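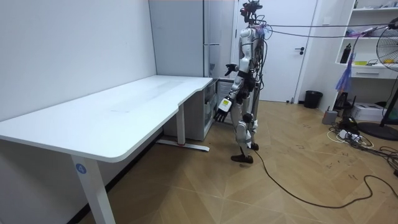 4 Materielle Ausstattung und liegengebliebene Gegenstände

4.1 Die Tische

Alle 35 in die Untersuchung einbezogenen Arbeitsplätze befinden sich in Räumen, die von wechselnden Personen genutzt werden und in denen kein Tisch fest vergeben ist. Sie verteilen sich auf die Standorte Mastov, Cedcombe und Mollard. Die Tische sind an den drei Standorten unterschiedlich alt und stammen von verschiedenen Herstellern. Für die Auswertung wurden sie deshalb nach Grundform und Stellung im Raum gruppiert: gerade Tische an der Wand, gerade Tische frei im Raum sowie Ecktische, deren Platte über zwei Wände läuft.

Jeder Tisch trägt eine Nummer. In Mastov und Mollard ist sie an der Unterseite der Platte angebracht und im Alltag kaum zu sehen, in Cedcombe steht sie auf einem runden Aufkleber am vorderen Tischbein. Die sichtbare Nummer hat die Begehungen erleichtert und offenbar auch die Verständigung der Nutzenden untereinander. In den Gesprächen in Cedcombe war häufig von »der Vier« oder »der Sieben« die Rede, während in Mastov eher nach Lage benannt wurde (»der am Fenster«).

Unter den meisten Ecktischen steht ein Rollcontainer oder ein Schubladenschrank. Wir haben diese Möbel zunächst nicht erfasst, weil sie im Raumplan nicht als Teil des Arbeitsplatzes geführt werden. Nach den ersten Begehungen wurde das Protokoll um zwei Angaben ergänzt: ob ein solches Möbel vorhanden ist und ob eine Schublade offen steht. Protokolle aus der Zeit davor wurden, soweit Fotografien vorlagen, nachcodiert.

4.2 Erfassung

Insgesamt liegen 1392 Begehungsprotokolle vor. Ein Protokoll hält den Zustand eines Tisches zu einem einzelnen Zeitpunkt fest. Erfasst wurden alle Gegenstände auf der Platte, ihre Lage nach Zonen, Gebrauchsspuren auf der Oberfläche sowie der Zustand der Möbel unter dem Tisch. Nicht erfasst wurde, wem ein Gegenstand gehört und wie lange er schon an seinem Platz steht. Beides ist aus einer Begehung nicht abzulesen, und Nachfragen vor Ort hätten das Aufräumverhalten vermutlich verändert.

Die Platte wurde in drei Zonen geteilt. Zone A ist der vordere Bereich, an dem gesessen oder gestanden wird, bei Tischen mit geschwungenem Ausschnitt also der Bereich um diesen Ausschnitt. Zone B umfasst die seitlichen Flächen in Reichweite, Zone C den hinteren Rand und die Ecken an der Wand. Die Codierung übernahm Elaine Leite, eine Teilmenge wurde von einer zweiten Person unabhängig codiert. Abweichungen gab es fast nur zwischen B und C, vor allem bei Ecktischen, deren Schenkel verschieden tief sind. In diesen Fällen wurde die Zone gemeinsam festgelegt.

4.3 Getränke in der hinteren Zone

Getränkebehälter sind die häufigste Art von Gegenstand in unserem Material. Sie kommen in über 400 Protokollen vor und stehen überwiegend in Zone C, auch dann, wenn die übrige Platte frei ist. Bei Papier und Schreibgerät ist das Bild ein anderes: Diese liegen meist in Zone B und treten selten allein auf.

Abbildung 2 zeigt eine typische Anordnung an einem Ecktisch in Cedcombe. Zwei Kunststoffflaschen mit brauner Flüssigkeit, dem Aussehen nach Tee, stehen nebeneinander in der hinteren Ecke. Auf der Platte sind schwache Wischspuren zu erkennen, im mittleren Teil des langen Schenkels außerdem einige helle Stellen. Im Protokoll wurden sie als »leicht« eingestuft. Die Schublade des Schranks unter dem hinteren Teil des Tisches ist ein Stück geöffnet – ein Befund, der im Protokoll gesondert vermerkt wird, in die Zählung der Gegenstände aber nicht eingeht.

Teixeira beschreibt die Ecke eines Tisches als »Parkfläche«. Der Begriff passt auf einen großen Teil unserer Fälle, setzt allerdings voraus, dass ein Gegenstand später wieder abgeholt wird. Das können wir mit den vorliegenden Daten nicht prüfen. Wir sprechen im Folgenden deshalb von Randablage.

Abbildung 2: Ecktisch Nr. 4, Standort Cedcombe. Randablage in Zone C (zwei Flaschen), Schublade teilweise geöffnet.

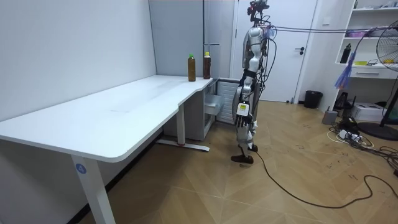

4.4 Offene Schubladen

Offene oder halb offene Schubladen wurden an allen drei Standorten beobachtet, am seltensten in Mollard, wo die Container niedriger sind und weiter hinten stehen. Ein Zusammenhang mit der Zahl der Gegenstände auf der Platte ließ sich nicht feststellen. Auch Tische ohne jede Randablage hatten gelegentlich eine offene Schublade.

Für die Reinigung ist der Unterschied von Bedeutung. Nach den Vorgaben der drei Häuser wird eine Platte nur gewischt, wenn sie frei ist, wobei eine Randablage in Mastov als unschädlich gilt, in Cedcombe dagegen nicht. Zu Schubladen enthalten die Vorgaben keine Regelung. Die Möbel unter dem Tisch werden in Abschnitt 5 zusammen mit den Regalen behandelt.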